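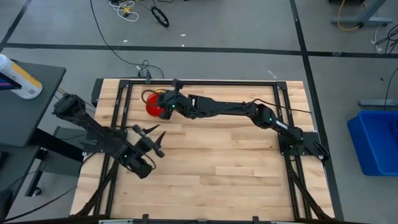 The tide gauge at Foltesham recorded a level of 125 centimetres at 2 in the morning, which was wrong. Nayeli Chambi knew it was wrong before she had finished her tea. Low water had been at half past one, and the harbour mud would have been showing as far as the slipway.

She opened a fault record. Under Cause she typed "float obstructed", then deleted it and typed "under investigation".

The gauge was a Prantl, the older pattern, with a float in a vertical pipe and a wire running up over a wheel. Clustard held the maintenance contract and would send a fitter on Tuesday. Until then the procedure required a manual reading against the staff every hour. She put on her boots.

The staff was bolted to the quay wall. She read it by torchlight, wrote the figure in the book and compared it with the display in the hut. The display still said 125. She tapped the casing, which the procedure did not mention.

At the next reading the display had not changed. The staff had risen by 8 centimetres, in line with the tables. She initialled the entry.

Turning back through the book for a blank page, she found a February from before her time. The same level had been entered for 5 nights running, each at the same hour, in a small upright hand signed Skoment. In the remarks column, on the last night, he had written: "Staff agrees with tables. Gauge agrees with itself. Have stopped reporting it."

There was no fault record to match. She checked the index twice.

At four she went out again. The water was over the lower rungs of the ladder and the wind had dropped. She took the reading, then stood for a while with the torch off — the procedure allowed ten minutes either side of the hour — and listened to the wire ticking in its pipe, paying out and taking in as though something were moving the float.

She went back to the hut and entered the figure. The remarks column she left empty until it was light.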